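Setting Up and Maintaining a Two-Arm Robot with Hands
Project report, second semester
Jianhua Ye

1. Introduction

In my second semester I made my project in the workshop at Skovilport, where the students have one robot cell for practice. The cell has two arms, and each arm carries a hand with fingers. The cell is called Gratcombe by everybody in the workshop, and I will use this name too. My task was to write a routine for the setup and care of the cell, and to repair a fault in one thumb. Before this project I had only worked with simple two-jaw grippers, so a big part of the time went to learning.

2. Condition at the start

When I received the cell in March, it could move but it was not reliable. The thumb of one hand stopped before it reached the closed position, and the control program Proveo then gave an error for too high current. The old notebook said only "thumb again, restarted". I found this sentence 4 times, with no information about what was checked.

My supervisor, Dr. Ndung'u, advised me not to open the hand at once. First I should learn if the fault was in the joint, in the cable or in the settings.

3. Finding the fault

I moved the thumb slowly with no load and wrote down the motor current at each step. In the first half of the movement the current was normal. After this it increased quickly. I repeated the test with the wrist turned to another angle, and the current increased later. From this I understood that the position of the wrist was important, and I suspected the cable which goes through it.

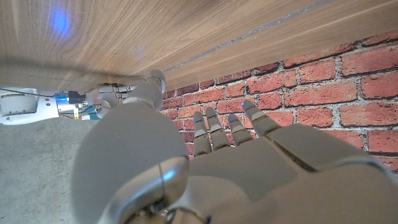 With the power off, I removed the cover at the wrist and looked at the cable path with a lamp. The cable was fixed too tight by one clamp. When the wrist turned, the cable was pulled against the thumb drive and made extra friction. I opened the clamp, gave the cable a longer loop and closed it again. The cable itself had no damage, therefore I did not change it.

4. Calibration

After the repair the zero positions were not correct anymore. I calibrated the fingers first and the thumb last, as the thumb can hit the fingers if their zero is wrong. One full calibration needs 6 minutes when there is no mistake. My first one took the whole morning, because I had saved the values for the left hand in the file of the right hand. Now the two files have clear names.

5. Test

For the test I let the hand open and close 1,000 times at low speed. Proveo did not report any current error. I stopped the program 2 times to feel if the wrist cover was warm, and it was not. I must say that the test was done without an object in the hand, so it does not show how the thumb behaves under load.

6. Care routine

The routine which I wrote is now in the notebook. Before each use, the student moves both wrists by the slow program and listens for rubbing. Dust is removed from the finger joints with a dry brush. Compressed air is not allowed, for it can push dust into the joints. Once a month the clamp screws are checked by hand, and the current of each thumb is written in the table. If a value is higher than in the month before, the cell is not used until the cable loop is checked.

7. Open points

The test under load should be done by the next student. I also did not have time to compare the clamp on the other arm, which has the same construction and perhaps the same problem. The measured values and both calibration files are saved in the project folder, together with a drawing of the new cable loop.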